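**Bronton Speckled Laminate-Free Worktop, Beige**

Solid-surface top for benches, craft tables and utility rooms. The color runs through the full thickness, so light scratches can be sanded out. Supplied with square edges and no predrilled holes.

- Length: 410 cm or 200 cm
- Thickness: 44 mm
- Underside: unsealed, ready for adhesive
- Panels per pallet: 2

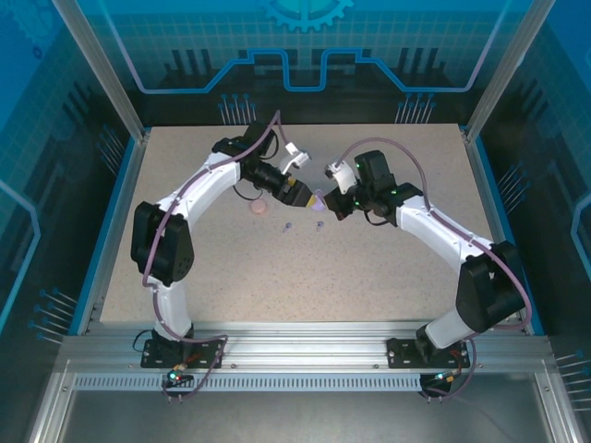 Support the top along its full length on a level base. Leave a small gap at walls – the material moves slightly with temperature. Panels are joined with Juto two-part adhesive, sold separately.

Clean with warm water and mild soap. Solvents dull the finish. Use a mat under hot pans. 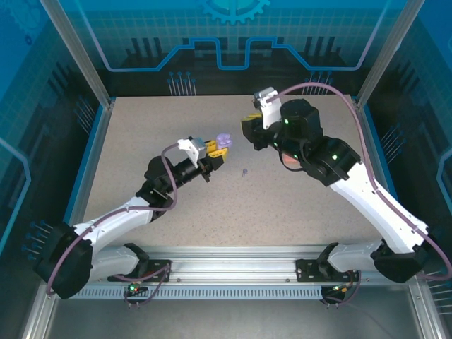
*Beige tabletop with fine speckle, shown with blue side walls.*

The Nedska edge strip fits both lengths. Cut panels are not returnable. Lead time is longer for orders placed in February.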